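The Balinwood Bus

The letter from the Monport Ferry Company said my aunt had left me a house in Balinwood. I didn't believe it. My aunt had never owned more than a coat, and ferry companies do not, as a rule, handle wills.

Still, I took the bus. It was 134 miles and the driver wouldn't say when we'd arrive. He wouldn't say whether there was a Balinwood, either. He took my money fast enough.

We stopped for the night at Fitutbridge, where a woman with keys on a string let me have a room for 10 dollars. I asked what was wrong with it. Nothing, she said, and I waited for the rest, but she had gone back down. 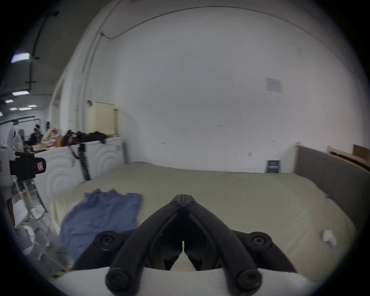
You won't find any house, a man's voice told me through the wall. They sent my brother one of those letters. He's been gone eight years and he writes that the garden is lovely.

I asked him how anyone could be gone and write. He thought that was a stupid question, and maybe it was. I asked if the letters were in his brother's own hand. He didn't answer that one at all. I lay awake going over my aunt's signature, which had a loop in it I'd never seen her make.

In the morning the bus had a new driver and the same engine trouble. We passed a sign for Gazi, then a second sign for Gazi, facing the other way. I pointed this out. The driver said signs were put up by people who didn't drive.

I had meant to get off there and go home. I had my bag on my knees and my hand on the cord. What I kept thinking about was the garden. I don't like gardens. My aunt knew that, and she would have left me one to make a point.
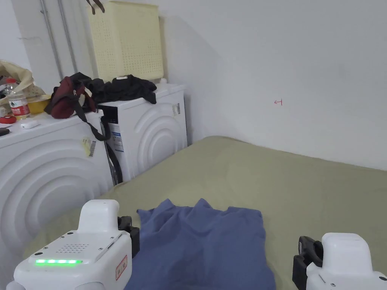 Everyone pulls the cord at Gazi, said somebody in the seat behind me, and then they ask to get back on.

I let go of it. The road went down through pines, and the driver started to whistle, badly, a song my aunt used to sing when she was lying about something.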